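Home | Articles | Hardware | Random page | Recent changes | Log in

Search this wiki Go Advanced

CPU socket

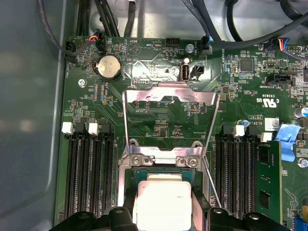
A processor in the socket area of a server motherboard, retention frame raised.

A CPU socket is the part on a motherboard that holds the processor and connects it electrically to the rest of the board. Sometimes called a CPU slot in older writing, though strictly a slot is a different thing (see Slots). Most desktop and server machines use one. Most phones, tablets and thin laptops don't - the chip is soldered straight down and stays there for the life of the board.

The socket does several jobs. Carries power in. Carries signals in and out. Holds the chip flat and in the right place. On larger types it also takes part of the load from the cooler, or passes it through to a plate on the back of the board.

Contents
1 Background
2 Types of contact
3 Slots
4 Loading and retention
5 Fitting and removal
6 Damage and repair
7 Heat
8 Compatibility
9 Use in the Hondis machines
10 See also

Background

Early microprocessors came in long narrow packages with a row of legs down each side. These went into simple sockets with spring contacts, or were soldered. Fine for a few dozen legs. As chips grew wider buses the legs ran out of room, and makers moved to square packages with contacts on the underside in a grid.

The first grid sockets were plain friction types. Every pin gripped its own hole, so pushing in a chip with a lot of pins took real force, and getting it out again took a levering tool and patience. Bent pins common. Cracked boards not unknown.

Zero insertion force (ZIF) sockets fixed this. A lever at the side slides the top plate a small distance. Lever up, the holes are slack and the chip drops in under its own weight. Lever down, the contacts close on the pins. The idea was older than the home computer and had been used on test gear for years before it turned up on ordinary boards.

Types of contact

Pin grid array (PGA). Pins on the chip, holes in the socket. Cheap socket, fragile chip. Pins can be straightened with care, a mechanical pencil with the lead taken out being the traditional tool.

Land grid array (LGA). Flat pads on the chip, sprung contacts in the socket. More contacts in the same area and shorter electrical paths. The delicate part moves to the board, and bent socket contacts are much harder to put right than bent pins. Now usual in servers and in most desktops.

Ball grid array (BGA). Solder balls, no socket in normal use. Listed here as sockets do exist for testing BGA parts, mostly clamshell types with a screw-down lid. Expensive, and rated for a set number of insertions.

Contacts are normally a copper alloy with gold plating over nickel. Plating is thin. Repeated fitting wears it through, which is why many ordinary sockets are only meant for a small number of changes. Test sockets get thicker plating and replacable contacts.

Slots

For a few years in the late 1990s several processors were sold on a small circuit card that plugged upright into an edge connector. The reason was cache memory. It couldn't yet be put on the same chip at a sensible price, so it sat beside the processor on the card. Once cache moved onto the chip the card had no purpose, and the sockets came back. Adaptor cards were sold for a while so that owners of slot boards could use socketed chips. Results varied.

Loading and retention

An LGA chip is not gripped by its contacts, it is pressed on to them. Every contact needs a small steady force and there may be thousands, so the total is considerable and has to be spread evenly. Common arrangements:

Single lever. Hinged load plate with one lever hooked over a catch. Small desktop sockets.
Double lever. Two levers, closed in a set order. Larger desktop and older server sockets.
Screw-down frame. Load plate held by several screws, tightened in a set order and often to a set torque. Large server sockets.
Carrier and heatsink. Chip clips to the heatsink or a plastic carrier and the whole lot goes down together. Heatsink screws provide all the load.

The load plate is usually stamped stainless steel with an opening in the middle for the lid of the processor to come through. Notches or tabs on the inner edge press on the shoulders of the lid. A stiff backplate under the board stops the board bowing. Boards without a proper backplate did bow, and some owners fitted aftermarket contact frames to even out the pressure. Makers mostly did not approve.

Torque matters more than people expect. Too little and some contacts don't make, which shows up as missing memory channels or cards that don't appear, often with no error pointing at the socket at all. Too much can strip a thread or crack the package.

Fitting and removal

General outline only, the board manual comes first.

Power off, mains lead out, wrist strap on. Open the lever or screws and raise the load plate. Find the corner mark on the chip, normally a small triangle, and match it with the one on the socket. Side notches should line up too. Lower the chip straight down and let go. No sliding, no pressing. Close the plate, then the lever or screws in the order given.

Some resistance at the lever is normal on LGA types and alarms first-time builders. A faint creak also normal. On many boards the plastic cover pops off by itself as the plate closes. Keep the cover - a board sent back under warranty without one is often refused.

Removal is the same in reverse. With PGA chips warm the machine up first if the thermal paste has set, then twist the cooler gently before lifting. A straight pull can bring the chip out of a closed socket still stuck to the cooler, usually with bent pins.

Damage and repair

Most socket faults come from handling. A chip dropped in at an angle, a sleeve catching the contacts, a cleaning cloth dragged across. Looking at the contact field under a low angled light shows up bent ones, as they break the pattern of reflections.

Single bent contacts can be eased back with a fine needle under magnification. Broken ones mean a new socket or a new board. Replacing a socket needs hot air or infrared rework equipment, and for most desktop boards the work costs more than the board. Server boards are more often worth it.

Thermal paste in the socket is a lesser problem if the paste is non-conductive. Isopropyl alcohol, a soft brush, time to dry. Liquid metal compounds do conduct and should be kept well away.

Heat

The socket itself makes little heat but carries a lot of current, and poor contacts warm up. Burnt sockets show brown plastic near the power contacts. Seen mainly with heavy overclocking, where the chip draws more current than the contacts were meant for. A large share of contacts on a modern socket are for power and ground only, the signal ones being a minority on some types.

Heat from the chip goes the other way, up through the metal lid (heat spreader) to the cooler. Lid is nickel-plated copper on most parts, and usually printed or etched with the model and batch codes.

Compatibility

A chip that fits a socket won't always work in it. Makers have kept the same contact count and changed what the contacts do, or changed the notches, or changed nothing visible and blocked older boards in firmware. The number in a socket name is normally the contact count, but not always, and two sockets with near enough the same number may share nothing.

Cooler mounting is a seperate matter again. Hole spacing sometimes carries over between generations when the socket does not. Large server sockets may come in narrow and square mounting patterns for the same chip, and the heatsinks do not swap.

Use in the Hondis machines

The Hondis rack series used a socket made by Boltberg with 2876 contacts and a screw-down frame. The first boards went out with Akyol backplates. Later ones had a thicker Avero part, after reports of memory channels dropping out on boards that had been shipped with the heatsink fitted. The two plates have different screw lengths and are not interchangeable. Service notes for the series gave a tightening order for the frame and a separate one for the heatsink, and the two were printed the wrong way round in the first issue of the manual. Corrected in the October reissue.

A smaller board in the same family, the Hondis 430, kept a lever socket and took chips with up to 12 cores. Spare covers for it are still traded. [citation needed]

See also

Motherboard
Heat sink
Thermal paste
Zero insertion force
Ball grid array
Voltage regulator module

Contact us | Copyright and reuse | Privacy | Back to top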